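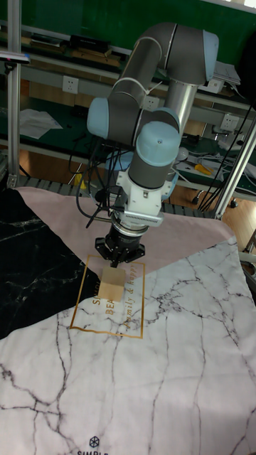 Wooden block on a patterned tablecloth, with the gripper just above it.

How to resize a metal watch bracelet at home

Most bracelet watches are sold too long on purpose, so that they fit the largest wrist. A shop will shorten one for you, but the job takes a few minutes once you have done it before. These steps are for bracelets held together with push pins, like the ones on the Hordale and most of the Skirnari range. If you can see a slotted screw head on the side of the link, you have a screwed bracelet and need a fine screwdriver instead.

What you need

A pin pusher or a bracelet tool
A small hammer with a nylon or brass head
A bracelet holder, or a block with a slot cut in it
Thin pliers with smooth jaws
A tray or saucer for the pins
Masking tape if the links are polished

Working out how many links to remove

Put the watch on and close the clasp. Turn your hand palm up and pinch the spare links together next to the clasp until the fit feels right. You should be able to slide your little finger under the bracelet, but the watch should not roll round your wrist. The links you are pinching are the ones to take out.

Wrists swell in warm weather. I fitted my Jolent in August and it was too loose by the end of September, so if you are between sizes, go slightly large and use the clasp holes to bring it in.

Try to take the same number from each side of the clasp. With an odd number, take the extra one from the six o'clock side - that keeps the clasp closer to the middle of the wrist for most people.

Removing the links

1. Look at the inside of the bracelet. The removable links have small arrows on them.

2. Stand the bracelet on its edge in the holder with the arrows pointing down.

3. Set the tip of the pusher on the pin and press or tap until the pin shows at the bottom. Light taps are enough. If it will not move, check the arrows again before you hit it harder.

4. Pull the pin out with the pliers, keeping it straight, and put it in the tray.

5. Do the same at the other end of the section you are taking out.

Some bracelets have a tiny metal tube, called a collar, in the middle of the link. It can drop out when the pin goes. Melahat Kaplan, who repairs my watches, works over a white towel for this reason, and I do the same now.

Joining the bracelet again

Line up the two ends and check that neither is twisted. Put the collar back if there was one. The pin goes in against the arrows, with the split end last. Push it by hand as far as it will go, then tap it until it sits level with the side of the link.

Run a fingernail over both sides. If you can feel the pin, it is not home yet. Give the bracelet a gentle tug over a bed or a cushion before you wear it.

Keep the spare links and pins in a small bag with the watch papers. Ranjbar bracelets use a thinner pin than the others mentioned here, so label the bag if you own more than one make.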